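Stoffe, Molton und Vorhänge: was beim Leihen zu beachten ist

Seit September läuft die Ausleihe von Bühnenstoffen im Kulturhaus Grulesden nach neuen Regeln. Viele Vereine haben in den letzten Wochen dieselben Fragen gestellt, deshalb hier eine Zusammenstellung. Sie gilt für alle Stoffe aus dem Lager am Buschmannweg, also auch für die kleineren Stücke, die bisher ohne Zettel mitgenommen wurden.

Im Bestand sind zurzeit 49 Bahnen in verschiedenen Größen. Der größte Teil ist schwarzer Bühnenmolton, dazu kommen graue und naturfarbene Stoffe sowie ein paar schwere Samtvorhänge aus dem alten Saal. Die Samtvorhänge verlassen das Haus nicht mehr. Beim letzten Transport ist an zwei Stücken die Bandkante ausgerissen, und die Reparatur bei der Näherei Ukotier hat länger gedauert als die gesamte Spielzeit des Seniorentheaters. Wer Samt braucht, muss im Saal spielen.

Molton wird gerollt und nicht gefaltet. Gefaltete Bahnen haben nach einigen Wochen im Regal Knicke, die auch beim Aushängen nur langsam verschwinden. Bügeln hilft wenig und ist bei den älteren Stücken verboten, weil die Ausrüstung gegen Entflammen unter Hitze und Dampf leiden kann. Aus demselben Grund wird im Haus nichts gewaschen. Staub bitte ausschütteln oder mit der weichen Bürste abnehmen, die im Lager neben der Tür hängt. Flecken werden auf dem Rückgabezettel eingetragen. Es entstehen dadurch keine Kosten, solange der Stoff nicht ersetzt werden muss.

Zum Aufhängen gibt es drei Wege. Bahnen mit Ösen werden an die Stange gebunden, und zwar mit Schleife, damit man sie am Abend wieder aufbekommt. Bahnen mit Tunnel werden aufgezogen. Glatte Bahnen ohne beides kommen über ein Gestell und werden mit Klemmen gesichert. Die Klemmen liegen in der blauen Kiste und müssen einzeln quittiert werden – im Frühjahr kam die Hälfte nicht zurück.

Schriftzüge und leichte Dekoration dürfen am Stoff befestigt werden, solange nichts geklebt wird. Stecknadeln sind in Ordnung, Sicherheitsnadeln ebenfalls. Heißkleber, doppelseitiges Band und Tacker sind es nicht. Buchstaben aus Moosgummi oder Schaumstoff halten mit Nadeln gut und lassen auf Molton kaum Spuren zurück. Bei Pappe sollte man vorher prüfen, ob sie sich nach vorn neigt.
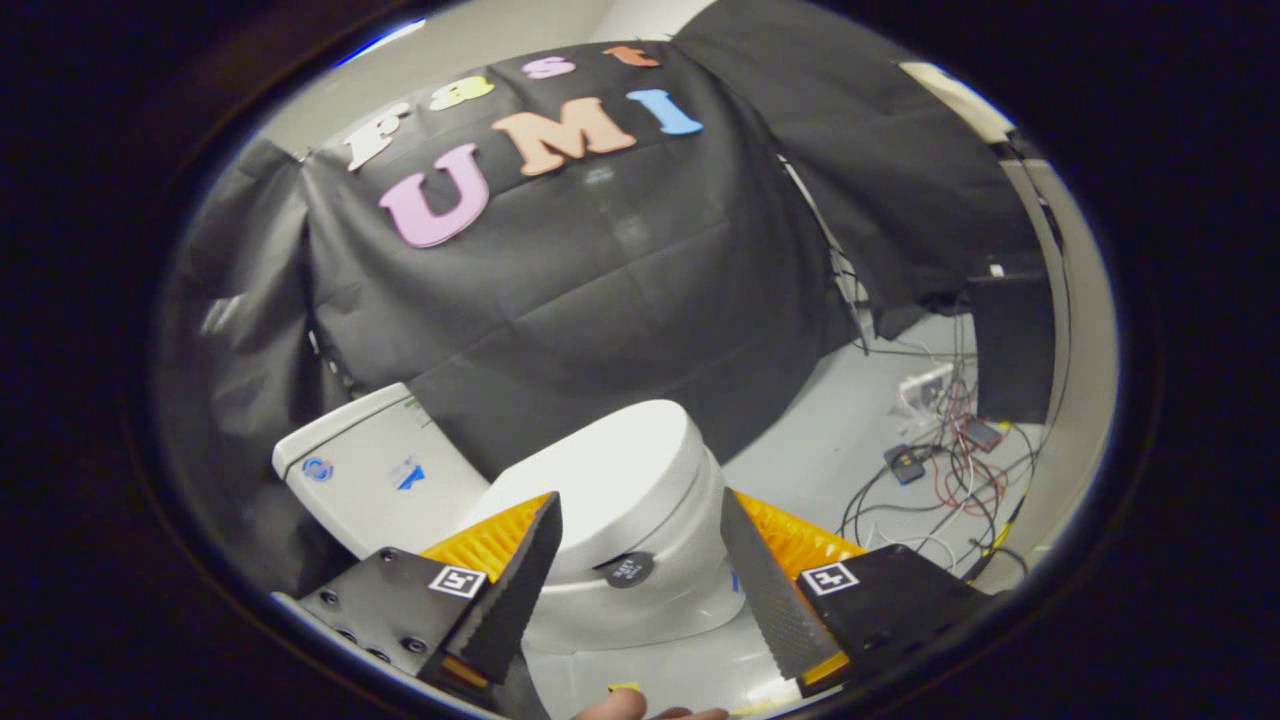 Rundbrief Kulturhaus Grulesden, Ausgabe 17, Seite 6

Die Leihfrist beträgt zwei Wochen. Verlängern kann man einmal, wenn keine andere Gruppe vorgemerkt ist. Ein Anruf im Büro reicht, eine E-Mail ebenfalls, ein Zettel unter der Lagertür reicht nicht. Für Schulen gilt weiterhin die längere Frist bis zum Ende des Projekts. Sie müssen aber bei der Abholung einen Termin für die Rückgabe nennen.

Für Aufführungen mit Publikum wird der Nachweis über die Schwerentflammbarkeit gebraucht. Eine Kopie liegt jeder Rolle bei und bleibt während der Veranstaltung beim Verantwortlichen. Eigene Stoffe ohne Nachweis dürfen im Saal nicht gehängt werden, auch nicht als schmaler Streifen an der Seite. Abstand zu Scheinwerfern und Heizkörpern muss eingehalten werden, die Maße stehen auf dem Aushang im Bühnengang. Notausgänge und die Schilder darüber bleiben frei.

Zu den Kosten: Für die Erneuerung der ältesten Bahnen hat das Haus im vergangenen Jahr 2.804 Euro ausgegeben, in diesem Jahr sind 3.120 Euro vorgesehen. Davon werden vor allem breite Bahnen angeschafft, die im Lager am häufigsten fehlen. Die Leihgebühr für Vereine aus Grulesden bleibt unverändert. Gruppen aus Prokstead zahlen künftig denselben Satz, nachdem beide Orte sich über den gemeinsamen Transportanhänger geeinigt haben. Der Anhänger steht hinter dem Lager und wird getrennt gebucht.

Die Ausgabe übernimmt ab sofort Joscha Lammers. Er ist in der Regel ab 17 Uhr im Lager zu erreichen, während der Proben auch später. Wer mehr als vier Bahnen holt, kommt bitte zu zweit. Die langen Rollen passen nicht in jeden Kombi, deshalb vorher messen.

Noch offen ist die Rückgabe von zwei grauen Bahnen mit Ösen und einer Teleskopstange aus dem Sommer. Auf dem Leihzettel ist der Name nicht zu lesen. Wer die Sachen noch im Keller oder im Vereinsheim hat, kann sie ohne Anmeldung vor dem Büro abstellen.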